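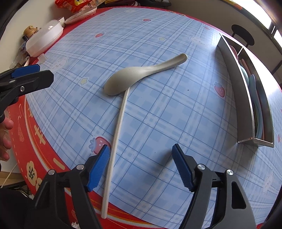
台所の小さいもの ― 食卓とその周りの写真

こんにちは。コリナ・ザムフィルです。フレルンベルグの家で使っている台所の道具と、食卓の写真をまとめました。5月に引っ越しの荷物をやっと全部開けましたので、その記念でもあります。

私は料理が特別に上手ではありません。けれども、食器を洗って、拭いて、決まった場所に戻す時間が好きです。母は台所で「物には寝る場所が必要です」とよく言いました。ルーマニア語ではもう少しきれいに聞こえる言い方ですが、日本語にするとこうなります。

日本語で書く練習も兼ねています。道具の名前を調べながら書きましたが、間違った言葉があれば、どうぞ教えてください。

テーブルクロス
水色の格子に、赤い広い縁が付いています。いちごと、白いうさぎの顔と、黄色い星が小さく印刷されています。格子の青が穏やかなので、赤い縁があっても食卓がうるさくなりません。

縁の文字
赤いところにはクリーム色の漢字があります。花の形の中に入っている字もあります。私は「年」に似ている字を見つけて、少しうれしくなりました。ほかの字はこれから勉強します。

スプーン
灰色とベージュの間のような薄い色で、細かい斑点があり、つやがありません。柄が長くて、ゆるく曲がっています。私はこれでヨーグルトを食べます。スープの時は、もっと深いものを選びます。

食器立て
ステンレスの長い形で、前の板がよく光ります。指の跡が目立ちますから、夕方に乾いた布で拭きます。水の跡は、酢を少し付けた布で取れました。

ピンクの皿と箸
同じ色のものは一緒に立てるのが私の習慣です。箸は、練習を始めてから2年になります。豆はまだ難しいです。麺は大丈夫になりました。

青緑のお椀とスプーン
この色を日本語で何と呼ぶか、長く考えました。「青緑」が正しいと思いますが、友人のイリナは「かもの羽の色」と言います。お椀は朝のおかゆに使います。

グラルテックスの布巾
市場の近くの店で買った麻の布巾です。初めは硬くて、水をあまり吸いませんでした。9回洗ったころから、急に柔らかくなりました。買ったばかりの人は、どうか捨てないでください。

窓のところの瓶
乾かしたタイムと、菩提樹の花を入れています。日が当たると色が薄くなると聞きましたから、最近は棚の奥に移しました。窓には空の瓶だけが残っていますが、それもきれいだと思います。

イェルスの鍋
ふたのつまみが一度取れて、マリウスに直してもらいました。今のつまみは引き出しの取っ手だったものです。色が合いませんが、持ちやすさは前より良いです。

引き出しの中
ここは写真にするかどうか迷いました。計量スプーン、輪ゴム、ろうそく、誕生日の時の紙の旗などが入っています。仕切りは靴の箱を切って作りました。箱の高さが引き出しより少し高かったので、上を切り直しました。

木のまな板
パスク村の朝市で買いました。片方の面は玉ねぎとにんにくだけに使います。端に小さい焼き印がありますから、どちらの面かすぐに分かります。りんごを切る時は、必ず焼き印のない面です。

午後の食卓
食事の後、食器を片付けて、手紙を書いたり、豆の筋を取ったりします。格子の布の上では、小さい豆が落ちてもすぐ見つかります。ただし赤い縁の上に赤い豆が落ちると、見つけるのに時間がかかります。

片付けの順番について
質問をもらいましたので、短く書きます。私はまずコップを洗い、次にスプーンと箸、その次に皿とお椀、最後に鍋を洗います。夕食の後の片付けは、普通20分で終わります。鍋が焦げた日は、水を入れて朝まで置きます。

食器立ての中では、背の高いものを奥に、よく使うものを手前に置きます。これは私の家のやり方ですから、左利きの方や、もっと大きい台所の方には合わないかもしれません。

次の更新では、保存食の棚の写真を載せたいです。今年のプラムのジャムにはまだラベルがありませんので、先にそれを書きます。

シェア 9　｜　コメント 5

コメント

イリナ・エネ
かもの羽の色で合っています。私は意見を変えません。テーブルクロスのうさぎがかわいいですね。アイロンはかけますか。

コリナ・ザムフィル
イリナ、ありがとう。アイロンは裏から、低い温度でかけます。忙しい時は、濡れたまま手で伸ばして干すだけです。

エマヌエル・コスタケ
麻の布巾の話を読んで、うちの硬い布巾をもう一度洗うことにしました。柔軟剤は使いましたか。

コリナ・ザムフィル
柔軟剤は使いませんでした。水を吸わなくなると店の人に言われました。

ティンクツァ・マテイ
プラムのジャムの写真を待っています。去年の作り方では、砂糖はどのくらい入れましたか。私のはいつも甘くなりすぎて、パンよりもお茶に入れるほうが合います。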